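Opinion: Let the club kids do the boring part

By Li-hua Chiu

Our robotics club gets 9 students and one table until June. Every spring a parent asks why they aren't building something that wins. Fair question. The Kitenar cup has a trophy, cup stacking does not.

But I've watched both kinds of club. In the trophy kind two kids drive and the rest hold the charger. In ours everybody picks up the grippers. Everybody does the same dull task, over and over, and learns how much is hiding in it. 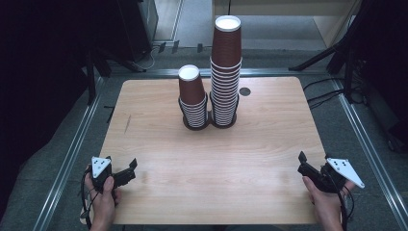 Is it a waste of time to do by hand what a robot is supposed to do?

Doing it by hand is the lesson. Students who have felt a grip slip write better notes, and ask better questions when the code fails.

The target is 4000 demonstrations. They're at 1301. Slow, I know. A session is 60 minutes and half of that goes to arguing over what counts as a good grasp, which I wouldnt cut for anything. Squeeze too hard, crushed. Too soft, dropped. Try writing that down as a rule.
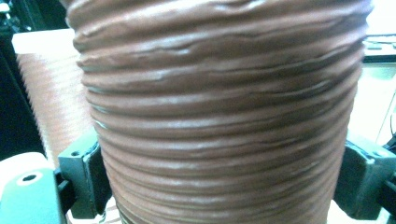

And the arguing carries over. Last month the Tillau team threw out a whole afternoon of their own work becuase the labels were sloppy. No adult told them to. Show me the trophy for that.

So no, I won't be moving our budget to Kitenar entry fees. Buy more cups. Give them a second table and a later bus.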